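How I finally sorted out the little things tray (watches, scrunchies, cords and all)

If your bedside table looks anything like mine did in May, you'll know the problem. You take your watch off at night, pull your hair out of whatever's been holding it up, drop the lot next to the lamp, and by the end of the week there's a sort of nest. Mine had got so bad that I lost a necklace in it for most of a month (it was wound round a scrunchie the whole time).

I've had a few messages asking how I keep mine under control now, so I thought I'd write it all down properly. It takes me under an hour to do the full version, and the daily bit is hardly anything.

What you'll want

A shallow tray with a rim. Mine came from a charity shop in Damham and cost me 240 pence, which the lady at the till insisted on saying just like that. Don't go deep! I tried a lovely deep basket first and everything sank to the bottom and stayed there. You want to see every single thing without lifting anything up.

A cloth to go under it. Any old cotton will do, so long as it's bigger than the tray by a good margin all round. The cloth is your sorting space, and it also stops beads and clips rolling off on to the floor.

A pen and a scrap of paper, a soft dry brush (an old make-up brush is perfect), a barely damp flannel and a small bowl of warm water with a drop of washing-up liquid in it.

Tip it all out

Spread the cloth out flat and empty everything on to it. Gently, if there's a watch in there. Then go round the room and fetch the strays. Coat pockets, the bathroom windowsill, the handle of the wardrobe, the gear stick of the car if you're me. I counted once, out of pure nosiness, and found 64 hair ties and scrunchies between two of us. One of us has very short hair.

Now pull out anything that's had it. A hair tie with the elastic showing through is going to snag, so out it goes. Scrunchies are different, because the fabric usually outlasts the elastic by years. If you like the print, unpick a few centimetres of the seam, thread new elastic through with a safety pin and sew it shut again. I keep a little pile for doing this in front of the telly.

Wash what can be washed

Fabric scrunchies go in the bowl. Do the reds on their own the first time, please. I turned a cream one a very sad pink by being impatient. Squeeze, don't wring, and leave them on a towel overnight. Anything crocheted gets dabbed with the flannel and patted back into shape with your fingers.

Fabric watch straps get grubbier than you'd think, especially round the holes. If yours comes off the case easily, take it off and wash it like a scrunchie. If it doesn't, lay the watch flat and work along the strap with the damp flannel, keeping well clear of the case, then leave it stretched out to dry. Use the dry brush round the crown and where the strap meets the case.

Cords with pendants I never put in water. I wipe the stone, leave the cord alone, and spend my time on the knots instead. Lay the whole thing down, find the pendant end, and loosen the tangle outwards from the middle with the blunt end of a pen or a crochet hook. Don't pull either end! Pulling is how a loose twist turns into a proper knot. If it's a stubborn one, a tiny pinch of talc helps the cord slide.

Put things back in order

My rule is that the things I reach for daily go in the tray, and the rest waits on the cloth until I've decided. The watch goes in first because it's the longest. I open the strap right out and let the far end lie over a scrunchie, which gives it a soft place to rest and stops it curling. Big scrunchies sit to one side, and the cord gets its own side, well away from anything with elastic.

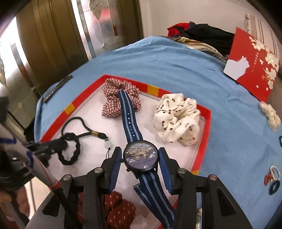

Myrto Politis says she'd never have a watch in with her hair things at all. Hers lives on a hook by the kettle, strap done up, and the tray is for soft stuff only - she reckons hair oil gets into the strap otherwise and you'll be washing it every fortnight.

She may well have a point about the oil. I've started giving my scrunchies a night on the radiator shelf before they go back in, and the strap has stayed cleaner, so try that if you want to keep everything together like I do. If you've got a hook going spare, hers is probably the tidier answer.

The cloth pile

This is the bit I always used to skip, and then I'd shovel it all back in. Take each thing left on the cloth and give it one of these homes:

In the tray, if you've worn it in the last week or two.
In a small tin or jar in a drawer, if you like it but it's for best.
In the mending pile, if it needs elastic, a stitch or a new clasp.
In the giving-away bag.

Write the mending down on your scrap of paper and stick it inside the drawer. Mine currently says "red one, elastic" and "flower, sew on clip", and I'm fairly sure the second has been on there since Christmas.

Plain hair ties I thread on to a loop of ribbon, a dozen or so at a time, so the whole lot can hang up. Only two or three live loose. When those go missing I take another couple off the ribbon, and every so often I do a pocket raid and get them all back.

Keeping it going

Every evening, watch off, strap flat. Hair thing off, brushed free of hair, into the tray. Necklace or cord laid down in an open loop with the pendant at one end. If the tray gets so full that things are on top of each other, something has to come out before anything else goes in.

Once a month I lift the lot on to the cloth, wipe the tray, shake the fluff out of the corners and put it all back. If you've got children, let them do the sorting by colour first. It isn't a useful order for anything, but they love it and it gets every item handled.

I'll do a separate page on mending scrunchies, as Yaw Opoku has asked me twice now what width of elastic I use. It's six millimetre, Yaw, and cut it a bit shorter than you think!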